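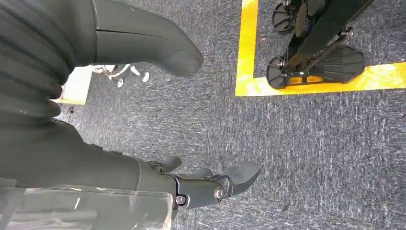
4. Setting up your portfolio archive

Clarerley Archive stores drawings, model photos and written project notes in one place. Complete section 3 (Installing the program) before you start.

4.1 Creating the archive

1. Open Clarerley and choose New Archive.
2. Type a name for the archive. Names can have up to 33 characters.
3. Choose a storage folder on a local drive.
4. Click Create. The Prunitz template loads by default.

Note: The Prunitz template sorts work by building type. To sort by year, choose the Rinaldi template in step 4. You can switch templates later, but custom labels are lost. 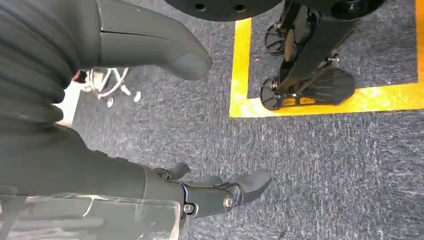 Gray ribbed covering and rounded limb segment, with clear plastic film over the forearm.

4.2 Importing drawings

1. Select File > Import.
2. Pick the folder that holds your scans. Scans must be 200 dpi or higher.
3. Set the drawing scale for each sheet. Sheets with no scale go to the Unsorted tray.
4. Click Start and leave the program open until the progress bar closes.

Caution: Do not import more than 1,193 sheets in one batch. Larger batches stop partway and have to be deleted by hand.
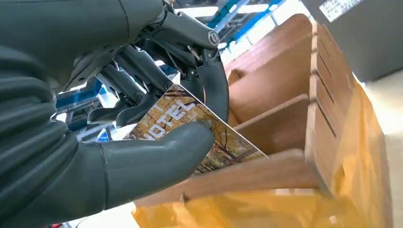
If a sheet shows up sideways, select it and press R. The rotation is saved with the archive and does not change your original file.

4.3 Sharing with a reviewer

1. Select the projects you want to share.
2. Click Send to Zarnirov Viewer.
3. Enter the reviewer's email address and set an end date for access.

Note: Each archive can have 2 reviewers at a time. To add another, remove one under Settings > Access. Comments from a removed reviewer stay in the project notes.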